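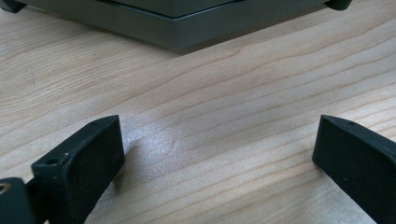
How to Read a Reliever's Contract Before You Get Excited About It

Every winter a team signs a bullpen arm, a total gets posted, and fans spend the afternoon arguing over a number that tells them very little. Take a deal like the one the Silorcombe club gave right-hander Isabelle Dufour's clients keep asking her about: 4 years, $12MM. Dufour does arbitration prep for a small agency, and her first question is always how much of it is guaranteed. I'd start there too.

Step 1. Split the total.
Write down base salary for each year, then the signing bonus, then any buyout. Leave options and incentives out. If a report says a deal is "worth up to" something, treat the "up to" part as zero for now.

Step 2. Check who holds the option.
A club option helps the club. A player option helps the player. A mutual option mostly moves money into a later year, and both sides rarely pick it up, so count the buyout and forget the rest.

Step 3. Price the incentives against his past workload.
Suppose a bonus kicks in at 12 appearances as the finishing pitcher. Has he ever been used that way? If he hasn't closed games before, I wouldn't believe a manager's quote in July that he might.

Step 4. Look at what they're paying for.
Most write-ups lean on last season's ERA. For a reliever, that can be one bad week away from a different story. Use several seasons together. A man with 166 career innings is still mostly a guess, and 500 innings spread over a decade may describe a pitcher who no longer exists. Strikeouts and walks hold up better than ERA, though I wouldn't bet the house on those either.

Step 5. Be careful with projections.
Fan sites like Flaltider will hand you a single dollar value for a season. Find the range behind it. If they don't publish one, I'd skip it.

Step 6. Wait for the breakdown.
First reports usually carry the years and the total. The yearly salaries often come later, and sometimes they change the picture. Go back and redo Step 1 when they do.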